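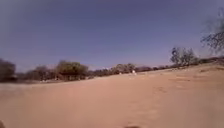
Kamlesh Ahuja asks whether members of the public may attend the rover open day at the Kedon ground in September, and whether advance registration is required. He would be travelling with a school party and would like to know how close to the machines visitors are permitted to stand.

Heino Rebane
Attendance is open to the public. Individual visitors need not register, but parties of more than 6 must write to the Trarken office beforehand. The demonstration takes place on open sand with trees along the far side.
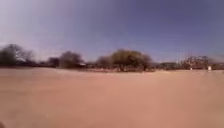 Visitors are required to remain 50 metres from any moving rover. Each run covers 700 metres and is driven without remote control, although a supervisor may halt the machine at any time. School parties are normally given the morning session. Stout footwear is advised.

Darius Navickas
I attended last year. Parking was poor.

Kaja Pētersons
The reply given by Mr Rebane is correct in respect of registration. Please note that the last run now begins at 4 o'clock and that the gate closes to new arrivals once it has started. Teachers may request the printed route sheet from the same office.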